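存储卡

编辑：Nazma Sikder　10月18日更新

本站使用Cookie以改善浏览体验。继续浏览即表示您同意我们的Cookie政策。　接受　｜　管理设置

存储卡是一种以半导体存储芯片保存数据的小型可移动介质，常见于数码相机、手机、录音笔、游戏机、行车记录仪和部分工业设备。现代存储卡大多采用NAND型闪存，断电后数据仍可保留，读写过程中没有机械运动部件。中文里又称记忆卡、闪存卡，口语中常简称“卡”或“内存卡”。“内存卡”一词沿用已久，但严格说来并不准确，计算机术语中的内存通常指断电后内容即消失的随机存取存储器。

历史

存储卡的前身可以追溯到20世纪80年代的电子记事本和便携式计算机扩展卡。早期产品有的采用带电池的静态存储器，电池耗尽后数据随之丢失，有的采用只读芯片，用来出售字典、游戏和办公软件。80年代末，个人计算机存储卡国际协会成立，制定了后来称为PC卡的规格，其外形接近一张信用卡，厚度则大得多。

闪存由日本东芝公司的研究人员在80年代发明，分为NOR型和NAND型两大类。NOR型可以按字节随机读取，适合存放程序；NAND型以页为单位读写，以块为单位擦除，单位面积的容量更大，成本更低，后来成为存储卡的主流。

1994年，闪迪公司推出CompactFlash卡，简称CF卡。该卡内置控制器，接口与计算机硬盘的指令集兼容，很快被专业相机采用。同一时期出现的SmartMedia卡则把控制器留在主机一侧，卡身极薄，但容量受主机支持范围的限制，后来逐渐退出市场。1997年发布的MMC卡（多媒体卡）体积更小。索尼公司于1998年推出记忆棒，主要用于自家产品。

1999年，松下、闪迪和东芝共同发布SD卡，在MMC卡的基础上加入版权保护和写保护功能，次年成立SD协会，负责规格的维护与推广。2003年出现miniSD卡，2005年出现microSD卡，后者的前身名为TransFlash，尺寸为15毫米乘11毫米，随着手机普及而广泛流行。奥林巴斯和富士胶片推出的xD卡也曾流通数年，此后两家厂商的相机相继改用SD卡。

结构与工作原理

一张存储卡通常由闪存芯片、控制器、基板、触点和外壳组成。较小的卡往往采用整体封装，把裸芯片直接叠放在基板上，再以树脂一次封成，因此无法像早期产品那样拆开外壳更换元件。

闪存单元以浮栅或电荷俘获层中的电荷量表示数据。每个单元只存一个比特的称为SLC，存两个比特的称为MLC，存三个和四个比特的分别称为TLC和QLC。每单元的比特数越多，同样面积的芯片容量越大，区分各个电荷等级也越困难，写入速度和擦写寿命随之下降。

控制器承担几项任务。它把主机请求的逻辑地址换算为芯片内的物理地址，检查并纠正读出的错误，屏蔽损坏的区块，并尽量让各个区块的擦写次数保持均衡，即所谓磨损均衡。控制器的设计对卡的实际表现影响很大，两张采用同型闪存芯片的卡，随机写入性能可能相差数倍。

主要规格

SD系列按容量分为四类。标准SD卡最高为2GB，SDHC卡最高为32GB，SDXC卡最高为2TB，SDUC卡最高为128TB。四类卡外形相同，默认文件系统则有区别：标准SD卡使用FAT12或FAT16，SDHC卡使用FAT32，后两类使用exFAT。旧设备一般不能识别新类别的卡，新设备多数可以向下兼容。

速度标识较为繁杂。早期的速度等级以圆圈内的数字表示，从Class 2到Class 10，数字为每秒最低连续写入的兆字节数。其后出现UHS速度等级，以字母U内的数字表示。视频速度等级以V开头，例如V30表示每秒最低连续写入30兆字节。应用性能等级A1和A2衡量随机读写能力，主要面向在卡上运行应用程序的手机和单板计算机。包装上最醒目的数字往往是最高读取速度，与上述最低写入速度不是同一项指标。

专业摄影和摄像领域另有XQD、CFast和CFexpress等规格。CFexpress采用PCI Express接口，分为A、B、C三种尺寸，其中B型与XQD外形一致，部分相机可通过更新固件同时支持两者。

外观与辨识

多数存储卡为扁平的矩形，外壳以黑色或深色塑料居多，正面贴有或印有厂商、容量和速度标识，背面为金属触点。为防止插反，许多规格在外形上做了不对称处理，如切去一角、在侧面留出缺口或导槽。全尺寸SD卡侧面设有写保护滑块，滑块本身不与卡内电路相连，由读卡器检测其位置后决定是否允许写入。
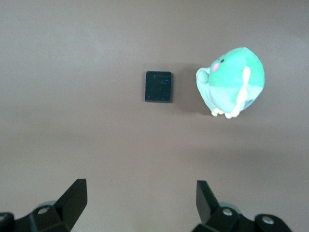
平放在桌面上的深色小矩形片，外形类似存储卡。

脱离包装和设备后，仅凭外观往往难以判断一张卡的来源。标签磨损或印字模糊时，可以在读卡器中读取卡内寄存器，其中记录有厂商代码、产品名称、序列号和生产年月。伪造产品也可能写入虚假信息，容量仍须通过完整写入并回读的方法核实。

使用寿命与保存

闪存的擦写次数有限。SLC通常可达数万次以上，TLC一般在数百次到数千次之间，具体数值因制程和厂商而异。行车记录仪和监控摄像机长时间循环写入，对卡的消耗较快，市场上有专门标明高耐久的型号。

长期不通电时，单元中的电荷会缓慢泄漏，温度越高泄漏越快。档案管理人员一般不把存储卡视为长期保存介质。Hashini Kumarasinghe在3月发表的小型档案馆介质管理笔记中建议，采集完成后尽快把文件转存到至少两处独立的存储设备，并为每个文件保留校验值。她所在的Urnora资料室收有240张旧卡，入库时逐张登记规格和内容，装入带编号的硬质卡盒。

读写过程中拔出卡片或突然断电，可能造成文件系统损坏。误删或误格式化之后，在没有写入新数据的前提下，常可用恢复软件找回部分文件；如果卡支持并执行了擦除指令，恢复的可能性会明显降低。

参见

闪存；固态硬盘；U盘；读卡器；文件分配表

读者评论（3）

Rizwan Marikar：速度等级那段写得清楚。能不能补一张各等级对应录像规格的表？我买卡的时候总是要翻好几个网页。

Sajib Dewan：xD卡那部分太短了。我手里还有两台用xD卡的老相机，读卡器已经很难买到，希望有人写写转接的办法。

Moushumi Siriwardena：回复楼上，二手的多合一读卡器有些还带xD插槽，买之前问清楚卖家是否试过。另外建议正文里提一下miniSD的尺寸，现在只写了microSD的。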